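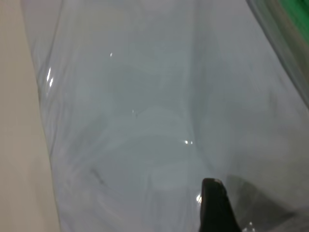
Grarncombe, December

So I finally went to the Viklund open day! I've been driving past that building for years on the way to my sister's and I had it in my head that they made windows. They don't. They make clear plastic covers and bags, the kind that go over a mattress or a winter coat or a stack of dinner plates you only use at Thanksgiving, and once a year they open the doors and let people like me wander around poking at things.

If you've never stood next to a lot of clear plastic, it's prettier than you'd think. I know how that sounds. But it isn't really clear once it's bunched up, it goes a soft gray-blue and a little cloudy, with all these swirls and pale loops where it folds over on itself, and you can't make out a thing through it. I stood there looking at the folds against a plain beige surface for way too long, with a bit of bright green poking in at the corner, until a lady behind me asked if I was in line for something. (I wasn't. There was a line, though, and I should have been in it, because it was for the coffee.)

Getting in

Parking is on the grass past the second gate, and after the rain we'd had I'd suggest boots. It's free to get in but they ask you to put your name on a sheet, and they hand you a paper hat and a sticker. Tours leave from the front desk every 40 minutes. I missed one by a hair and ended up being glad, since the next group was small and we got to ask a lot more questions than the bunch ahead of us.

Our guide was Tymofii Melnychuk, who runs the cutting and folding side of the place. He started out loading trucks there and still walks like somebody with a truck to load, so keep up! He took us through the roll store first. The rolls are taller than me lying on their sides, and they're heavier than they look, which he proved by asking the biggest man in the group to try to nudge one. It did not nudge.

The cutting floor is loud and we were only allowed along the yellow line, so I can't tell you much about it except that the smell reminded me of a new shower curtain. I liked it. My neighbor, who came with me, did not, and waited by the door with her scarf over her nose.

Folding, and how bad I am at it

The part I really want to tell you about is the hands-on room. They give you a cover and you get to fold it the way the packers do, flat and square and with the air out, and it's supposed to end up the size of a paperback. The packers can do 100 in a shift without breaking a sweat. I did two, and one of them was more of a pillow.

The trick, according to Tymofii, is that you never chase the air. You start from the closed end, lay your whole forearm down and walk it toward the opening, and you let the bulges go where they want as long as they're headed out. If you press on one with your palm it only pops up someplace else, and then you've got a crease, and the crease is there for good. He said new people spend their first week pressing on bulges. I spent my first ten minutes doing it, plus the ten after that.

There's a right way to do the edge, too. You want the folded edge to run straight and mine kept wandering off on a diagonal. He let me redo it three times and was very polite. My neighbor got hers perfect on the first try, and I've been hearing about it ever since.

They had the new mattress cover out as well, the Stetura, which is thicker and has a zipper that goes all the way around three sides. I asked if it crackles when you sit on it (my old one sounds like a bag of chips) and he said not as much, so I bought one at the end. I'll report back. It was marked down for the day and they throw in a roll of tape.

About the work surfaces

Something I hadn't thought about at all is how fussy everybody is about what the plastic gets laid on. It picks up everything! Hair, lint, crumbs, the fuzz off your sweater. Once a crumb gets folded inside a clear cover it's going to sit there looking at you until you unfold the whole thing, so the surfaces get wiped down between batches, and then somebody leans over and checks them from the side.

I thought I had a good eye for dirt, having raised two boys, but I do not have a packer's eye. You look at a plain white surface with a big soft shadow lying across it and you'd swear it was clean, and then there's one tiny reddish-brown speck near the edge of the shadow and after that you can't see anything else. I went home and looked at my own kitchen counter and was sorry I did. 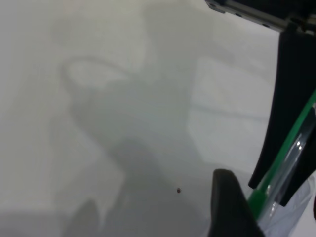 Lunch and the shop

Lunch was soup and a roll in the staff canteen for 6 dollars, and the soup was tomato and a good one. Get there before noon if you can. By the time the afternoon groups came through they were down to rolls and apples, and I saw a man eating an apple with his paper hat still on and looking pretty gloomy about it.

The shop is one room off the front desk. Seconds are in the bins on the left as you go in and they're worth digging through, because most of them only have a crooked seam or a label on the wrong side. I got 7 coat covers for less than I paid for a single one at the mall in Tirkisel last spring. They also have the offcuts by the bag, and a woman from a garden club was buying all she could carry to put over her seedlings. I wish I'd thought of that before she did.

If you go

Wear short sleeves under your coat for the folding room, as it gets warm in there and sleeves drag lint. Leave the dog at home. Kids are fine on the tour if they're big enough to stay behind the yellow line, and there's a table with stickers for the ones who aren't. Restrooms are across the yard, not in the main building, and the sign is easy to miss. The last tour leaves at three and they mean three.

They take cash and cards in the shop but only cash for the soup. My neighbor had to lend me the money, and then she had a second roll on the strength of it. We're both going again next year, and she wants to try the big mattress cover on the folding table.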